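Two Grippers, One Cable

The workshop at Sallstead keeps its network cables in a drawer, sorted by color. Mircea Mocanu goes through a lot of them. His job since November has been to find out which gripper can pick up a cable and plug it into a switch without bending the plug, snapping the latch or letting the thing roll in its fingers.

It sounds like a small job. A person does it by feel, often behind a rack with one arm out of sight. A robot arm has to hold a round jacket between two flat surfaces, and a round thing between flat surfaces likes to turn. Once it turns, the latch faces the wrong way and the plug won't go in.

Two grippers made the short list. The Munero is the cheaper one, with parallel fingers and a simple controller that knows open, closed and very little between. The Honeo costs more and lets the operator set the grip force in small steps. Both bolt to the same wrist, and a swap takes Mocanu 2 minutes if he can find the right hex key. 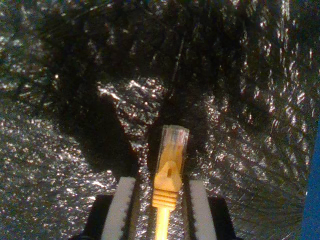

Each gripper gets 30 tries per session. Mocanu runs them in the morning and again after lunch, and writes down every miss by hand before he looks at the log. Ferhat Ateş, who wrote the control software, would prefer that he just use the log.

"The log says the grip failed," Mocanu says. "I want to know if it slipped, or if it was crooked from the start."

The two men also disagree about where to hold the cable. Ateş likes a grip on the boot, close to the plug, where there is less to bend. Mocanu grips lower, on the jacket, so the fingers stay clear of the switch. They have tried three finger pads from Lazăr, a small supplier, and the softest was dropped early. It held well but let the plug tip over when it met the port.

For now the Honeo is ahead on straight insertions and the Munero is ahead on speed. Ateş wants another round with the lights moved, to see how the wrist camera copes with a clear plastic plug. Mocanu has asked for more cables.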